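May, lab, 7:40 am

In before everyone. Coffee machine still descaling itself so none of that. Wanted two quiet hours with the Varkari fingers before Jonas needs the cell back.

Where I left it: Ovex pads hold fine but creep under side load. Varkari pads grip harder, mark the parts. Hanne doesn't care about marks, Niilo very much does. I care about the gap at the tips and whether the two arms agree where the middle is. Yesterday they did not agree.

Redid the hand-eye on both sides first thing. Left took the new numbers right away, right threw the same timeout as last week, had to restart the controller. Third restart worked?? Wrote the error down this time: 3483. Kerttu says it's the bus cable. Kerttu says everything is the bus cable.

Then slow runs. Speed limit at 200, both arms to the meeting pose, hold, back off, again. Didn't touch force mode yet, want position sorted first.
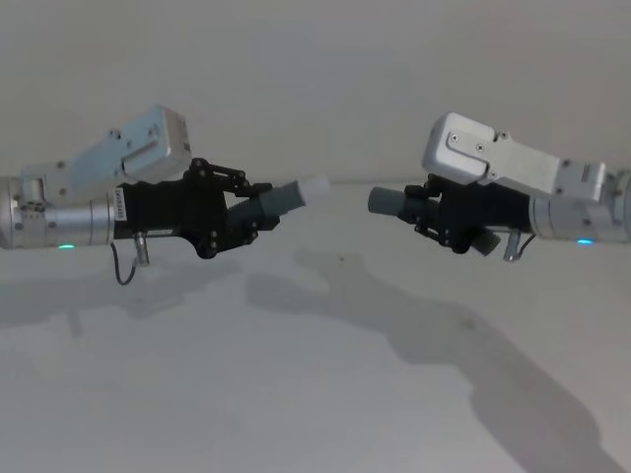
Meeting pose, left part still pitched up a little.

So the tilt is on the left. White tip rides up compared with the rounded end on the right. Could be the wrist offset, could be how the part seats when the fingers close. My money's on the seating. The linkage fingers swing in an arc and if the part isn't dead center it gets nudged as they shut. Grurkari parallel jaws wouldn't do that but they're slow and the stroke is short, and Helmi has them in pieces on her bench anyway.

Tried regrasping by hand a few times. Better, then worse, then better. Not a result. Need a fixture so the pickup is the same every time, otherwise I'm measuring my own thumbs.

9:15. Niilo came by, looked at it for a minute, asked why I don't just turn the wrist and get on with it. Because then it's wrong for the next part, Niilo. Was polite about it. Mostly.

Swapped force limits on the left, low setting, part slips when I push on it with a pencil. High setting no slip but teh pads leave a ring. Same as the Ovex list said, really. Middle setting tomorrow.

Stüber called back about the cameras. They can lend us the small one for 2 weeks, not the month I asked for. Said yes before asking Hanne. Must tell Hanne.

Long run goal is still 3000 closes on each set of pads before I write anything up. Nowhere near. Counter reset itself with the controller too, so I've lost whatever was on the right side. Should log to a file like a grown up.

To do:
fixture, ask Helmi for the offcuts
bus cable (ugh, fine)
log file
tell Hanne!!
eat somthing

Jonas is at the door with his cart. Giving him the cell. More after lunch maybe.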